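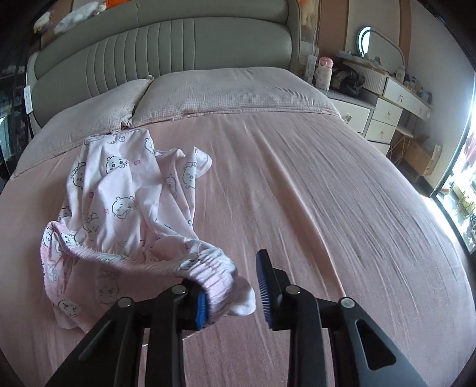 # Stalero arm won't let go of elastic waistbands, and the "soft stop" didn't stop

**mtexier** (original post)

Posting this in Arms & Grippers, mods can move it if it belongs in Safety.

Setup for anyone who hasn't read my October thread: Caron two-finger gripper, the hand-held version for recording and the motorized version on a Stalero arm for running. Same fingers on both, same ribbed pads. The task is pajama pants on a bed. Pick up at the waistband, lift, lay flat, fold. I recorded 200 demonstrations by hand and trained on those.

Over 66 runs on the arm, the gripper failed to release 12 times. The fingers open, the log says "open, no object," and the elastic is still hooked over one fingertip. The arm then moves off to its next position and takes the pants with it. Mostly that's just annoying. On the last one the other leg had gotten pinned under the arm's base plate, so the elastic stretched all the way out. The soft stop is supposed to trip at 25 newtons. It didn't trip. The waistband let go of the fingertip by itself and the arm jumped sideways into the headboard. No damage except a scuff, and I was standing well back, but I don't like it.

Stalero support says the stop "performed as designed" and that my training data is bad. I don't buy it. Has anyone else seen this with stretchy cloth?

- Mathis Texier

---

**gusset_rick**

Not surprised by any of this. "Cloth-safe" on the box means somebody tried it with a dish towel.

How does it decide there's no object? If it's only looking at how far apart the fingers are, then of course it says "no object" with a waistband hanging off one finger. The fingers are open. It's answering a different question from the one you care about.

---

**pell_mell_44**

I'll take support's side here, at least partly. A learned policy copies what you do with your hand. If you pull the tool away at a slant after opening, a person's wrist will shake the fabric off without thinking about it and the arm won't. I had the same trouble with socks. Re-recorded with a slow straight exit and it went away.

Can you post a still from one of the demos? I'd like to see how deep you're going in.

---

**mtexier**

Sure. Early part of a pick, by hand.
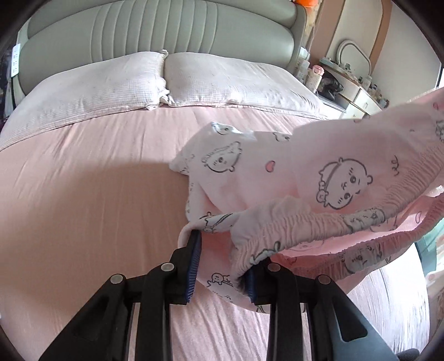 *Hand-held tool, pajama pants lifted off the bed. Waistband is the shirred edge on the pink part.*

I know what you're going to say about the bunching.

---

**pell_mell_44**

Well, yes. You've got a thick fold between the fingers and the fabric goes over the left one. In use I'd want a flat pinch on a single layer, tips only. With cloth draped over a finger, opening the gripper doesn't drop anything on that side. I think you taught it to hook.

---

**mtexier**

Fair, some of the demos are hooks. I went back through them last night and I can't pretend otherwise. In a lot of them I slide one finger inside the waistband and keep the other one outside, because that's how you get hold of elastic when it's lying flat on a sheet.

But that explains the failed release. It doesn't explain the stop. A force limit shouldn't care how the cloth got caught.

---

**hollis.b**

Agree with Mathis that these are two separate problems and support is mashing them together.

Problem one is the pick. Fix your demos, fine.

Problem two is that a limit was set and something pulled hard enough to fling an arm, and the limit didn't act. What I'd check first is where the force is measured. On the Stalero I used at my last job it was worked out from motor current in the joints, with no sensor at the wrist. A slow steady pull from elastic looks a lot like the arm carrying its own weight in an awkward pose. It's good at noticing a bump and bad at noticing a stretch.

Do you have the joint log from that run?

---

**gusset_rick**

So the safety feature works on everything except things that stretch. On a product sold for laundry.

---

**hollis.b**

I didn't say that. I said it's what I'd check. I haven't seen his log and neither have you.

---

**mtexier**

I have the log. The estimated force creeps up the whole time and never gets to 25. Then the band slips and there's one spike well past the limit, and the arm does stop, after it has already hit the headboard. So support can say "performed as designed" with a straight face, I suppose.

I don't have a scale in the loop, so I can't tell you what the real pull was. I did hang a luggage scale on a waistband from the same pack and stretch it to the same length by hand, and it read over the limit. That's a kitchen-table test and I wouldn't bet much on it.

---

**waramberg_lab**

We run four of these in Waramberg, mostly on towels, so take this with that in mind. No hang-ups on towels at all. The one time we tried sweatpants we got the same "open, no object" message with the pants still attached.

We added a camera check after every release. If there's cloth near the fingers, open wider, back straight out, look again, and if it's still there, halt and wait for a person. It slows things down a lot. I would not call it a fix.

---

**pell_mell_44**

Why not the Emell pads? Smooth, no ribs, elastic slides right off.

---

**mtexier**

Tried them. The elastic slides right off during the lift too. And swapping pads means the hand-held tool and the arm don't match unless I buy two sets and record everything again. I'd do that if I thought the pads were the cause. So far the only evidence is that somebody sells them.

---

**pell_mell_44**

Ouch. They worked on socks.

---

**hollis.b**

If I were you I'd stop running the pants task on the arm until you have a limit on travel as well as force. After a release, if the cloth is still in view, the arm doesn't get to move more than a hand's width. And keep everybody out of reach, including you when you're "just freeing a leg."

Then send Stalero the log with the creep marked and ask them one question: what steady pull will this thing detect? Don't mention the demos at all or they'll talk about the demos.

---

**mtexier**

Arm is off at the breaker as of this morning. I'm re-recording with a flat pinch in the meantime, using the hand-held tool only, and I'm dropping every demo where a finger goes inside the band. Question sent to support in pretty much those words.

---

**gusset_rick**

Put me down for "performed as designed" again.

---

**mtexier**

Reply came in. They want the serial number and a copy of my training data. Nothing about the steady pull. I've sent the serial number and asked again.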